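Illau Robotics Club: Sorting Project Gallery
January 20, 2019

The sorting project is the main thing the club has worked on since May. We have 14 members this year, split between the people who write the arm code and the people who build the test rooms in the simulator.

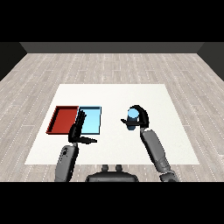 The task sounds simple. A two-armed robot stands at a table, picks up a colored object, and puts it in the tray of the same color. Hülya Bayram, who teaches the elective the club grew out of, set it as a warm-up and expected us to be done in a few weeks. We are still on it.

Everything on this page was done in simulation. The school lab closes early, and a simulated robot can be run from home and reset with one key. Club members have logged 2331 trial runs so far on the shared drive.

About the current setup

Red tray and blue tray, side by side on the left half of a plain white table. The first table had a wood texture and we dropped it.

Blue cylinder in the right hand, with a stretch of open table between it and the blue tray. The fingers go across the front of the cylinder near the middle. Earlier versions of the grasp code aimed for the top edge, and we lost a lot of runs that way.

Left hand open, in front of the blue tray. The left arm has its own script, which we call Jisatent. The right arm script is Kandness. Both names came from a random word generator and stuck — we have stopped trying to change them.

Gray plank floor and dark walls. The room came out of last year's maze project with the maze taken out.

What we are working on

A run is stopped after 90 seconds and marked as a miss, even if the hand is over the right tray. Some members want a longer limit. For now it stays.

The next version will pass the object from one hand to the other before placing it. The two scripts do not share a clock yet, so that has to be fixed first.

Students who want to join can come to the Güler Room after classes. You do not need to know how to program, but bring a laptop if you have one. New members start with the room files and move on to the arm code when they are ready.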